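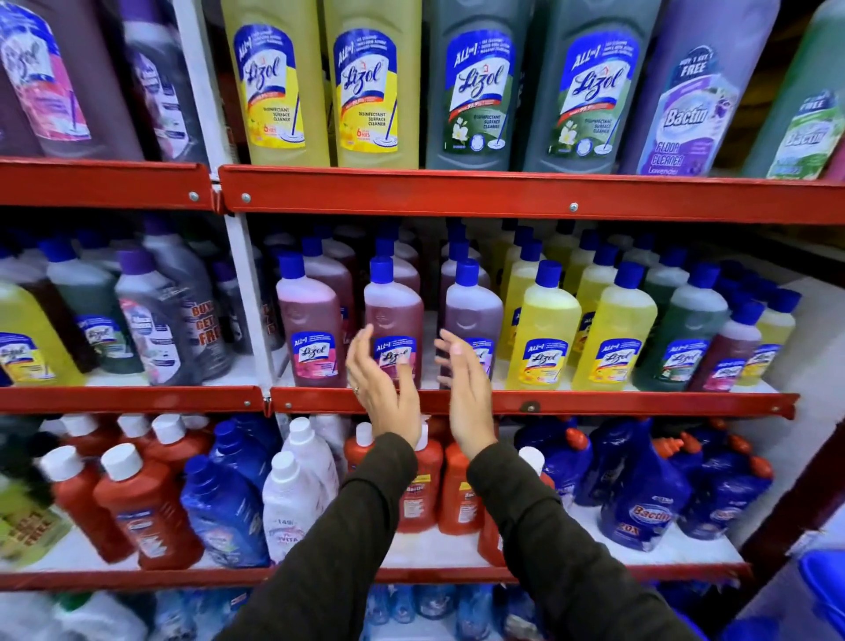
Bottles of Lizol surface cleaner on red store shelves.

Jindlow's longtime kicker talks about leaving the game, and the long walk back to the bench

11 Jul 2024

At 41, the man who has handled the kicking for Jindlow longer than many fans have held season tickets is finally hanging up his cleats, and he is in no hurry to get off the phone. We had planned a short chat. It ran well past lunch, and I was happy to let it.

"I played 16 seasons and I still get a stomachache before the opening kickoff," he told me, laughing. "My wife says it's the eggs. I've tried it without the eggs!"

He leaves with 207 field goals, a club record, though what he wanted to talk about was a miss — the one at Eltbridge, into the wind, with the playoffs on the line. "It came off my foot fine. I looked up and thought, well, that's good. Then it kept drifting. I walked back to the bench, and our long snapper handed me a cup of water and didn't say a word. I've thought about that cup of water more than any kick I ever made."

He grew up playing soccer and came to football late, when a high school coach saw him fooling around on the practice field. Even then he wasn't sure. "I didn't know the rules. I asked somebody what a touchback was in my second game."

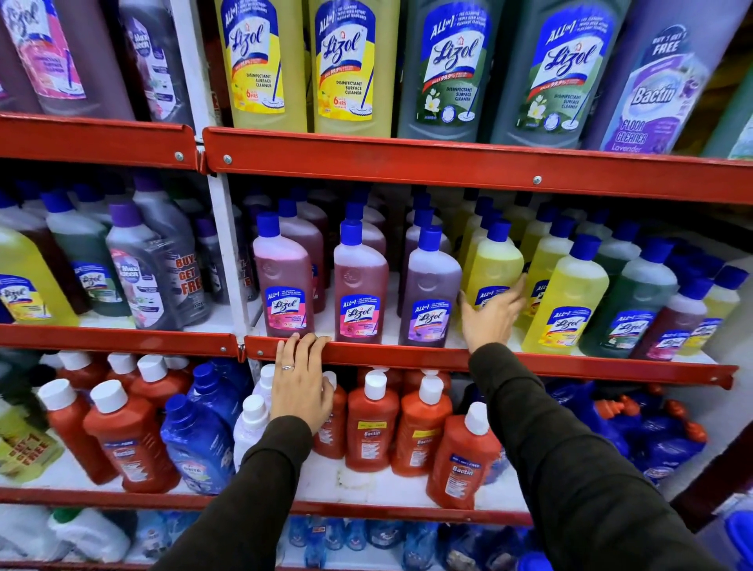
Two clubs and one left foot

He has played for only 2 teams, starting out at Warrier, where he shared the job and mostly handled kickoffs. Jindlow gave him the whole thing, and he never looked around much after that, even when Zasero called one winter with a better offer. "I had a house and a good holder," he said. "You don't walk away from a good holder."

Training camp opens later in July, and the club has two young kickers coming in to compete. He has promised to stop by for a morning or so, if they want him. "I'll stand behind the net and shag balls," he said. "I'd like that, to tell you the truth."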